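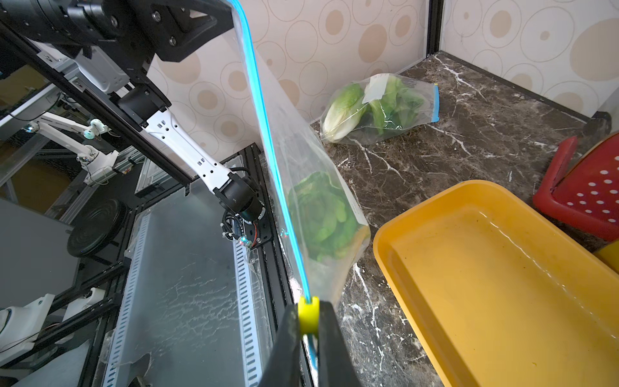 Keeping lettuce crisp in zip bags?

Raptis: Hello all! I rinse my cos in a tub, pop it in a zip bag, and by Monday it's brown sludge (very disheartening, at the prices they charge). What am I doing wrong?

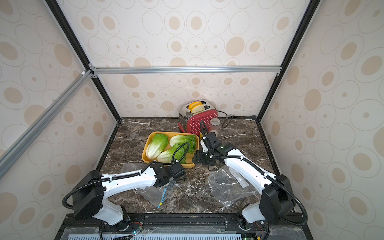
Ilteck: Far too much water going in with it, I'd say. Give it 30 minutes on a tea towel first, love.

Grilum: Sorry, I disagree. Mine goes in damp with the bag open a crack, and it keeps beautifully.

Raptis: I tried damp last time, and 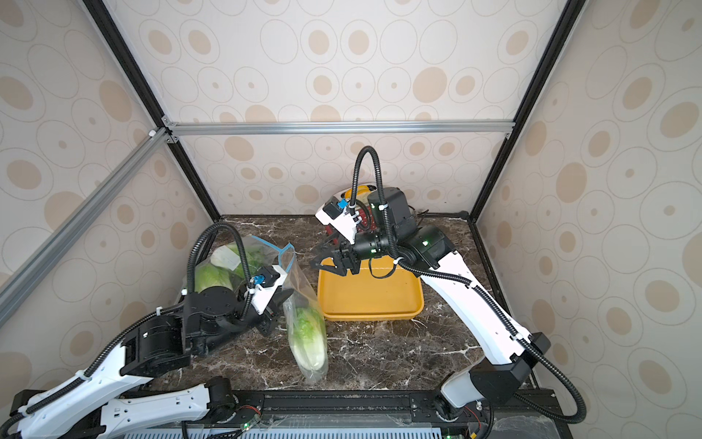
the wombok was fine but the lettuce sulked. Maybe whole heads are the trouble?

Hatex: Pull the leaves apart, I reckon, and keep 2 bags going.
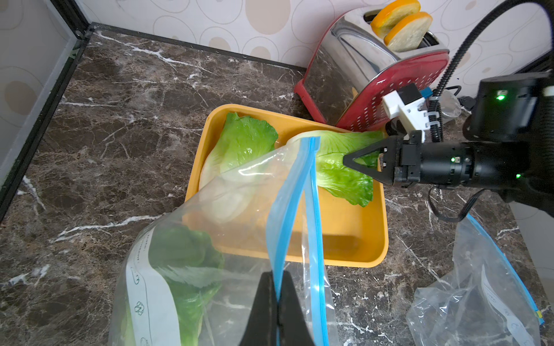 Leaves and zip bags on the bench

Grilum: Still say damp!

Contact us | Copyright | Back to top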